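Painting the back bedroom — pink or not?

jorden19
Room faces north and gets no sun after 2. I want a dusky pink but my sister says it will look grey by July.

ojala_hall
Go for it. We used Dellent matt in ours and it's fine. 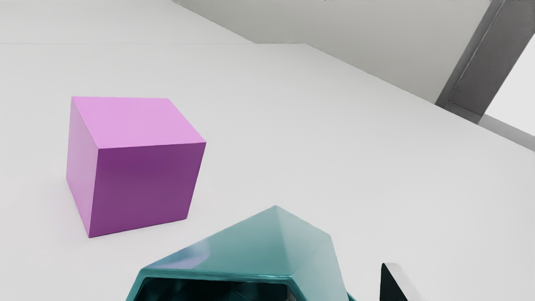

voldale
Pink changes a lot with the light. One coat on all four walls won't look like one colour. Look at the cube, lilac-pink on top and plum on the front. Paint 3 big test patches on different walls first.

ojala_hall
Three is overkill. One by the window did us.

jorden19
Will try two on Saturday. Tester pots only — not buying the big tin yet.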